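Switching cleaning suppliers, part 2 (the bit where I lose my patience)

Quick one tonight, have to be up at 5. A few of you asked how the supplier switch went after my last moan about it so here goes.

Short version: done. Mostly. The closet is full of Ruline boxes and I have one invoice I still don't understand.

Long version. We were with Jerbridge for years, since before I took over the building contracts. Fine company, fine mop heads, truly awful ordering. You had to email a spreadsheet. Then somebody emailed it back with the prices changed. Then you sent it again. In October the floor stripper went up twice in one month and that was it for me.

So I got quotes. Tripathi came back first, same afternoon, very polite, but they only do full pallets and I do not have room for a pallet of anything. My storage is a closet with a sink in it. Grirero took longer and wanted to sell me a ride-on scrubber. I clean dental offices. The hallway is barely wider than me.

Ruline was third and I nearly didn't call. Glad I did. No minimum order over 200 dollars, they carry the neutral cleaner I like in the small jugs, and the online catalog has a search box that works. You type "squeegee" and get squeegees. After Jerbridge that felt like luxury.

First order came to 2,621 dollars which made me sit down for a minute. But that was everything at once - liners, paper towels, hand soap, two new buckets with wringers, the microfiber cloths, descaler, all of it. Should be a lot less per month from here. Should.

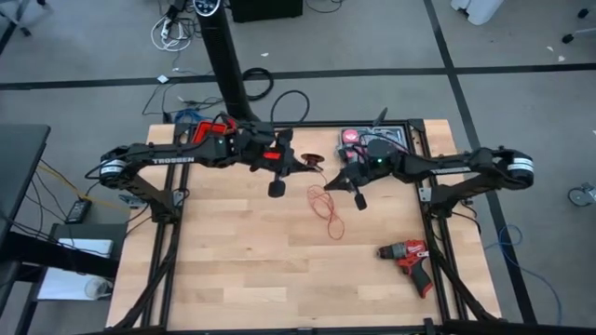 Two arms, one bench, and a tangle of red-orange wire.

Things I got wrong, so you dont have to:

Ordered the wrong liners. 40 gallon is too big for the office bins, they fold over the rim and hang down to the floor and the staff hate them. Measure your bins. I didn't, I went off memory.

Forgot that dispensers are not all the same. The new paper towel rolls have a fatter core and will not go in my old dispensers, so there are 6 cases sitting there until I sort out the fittings. Ruline says they'll swap them if the cases are unopened. I opened one. Of course.

Did not ask for the safety sheets up front. Two of my clients want the binder updated before any new product comes in the door, and I was chasing PDFs at nine at night. Ask when you get the quote. Put it in the first email.

Things I like so far. The descaler is good, better than the old one, less stink. The cloths come in four colors so I finally have the restroom ones separate without writing on them in marker. Delivery guy calls ahead. Small thing but I'm usually on a job with my hands wet, and a call beats a box left out in the rain.

Don't love the hand soap. Thin. Smells like a car. One office already complained so I am using up the old stock there and will try the other one they carry next time.

The mystery invoice: there's a line that just says "handling adj" and teh amount doesn't match anything on the quote. Left a message. No call back yet. If it's a fuel charge then fine, say fuel charge.

Somebody asked in the comments whether I'd go back to Jerbridge if they fixed the ordering. Maybe for mop heads. The Ruline ones shed for the first couple of washes, blue fluff all over a white floor, not a great look in a waiting room. Wash them before you use them.

Ok, bed. Burnishing pads next time, if I get to it.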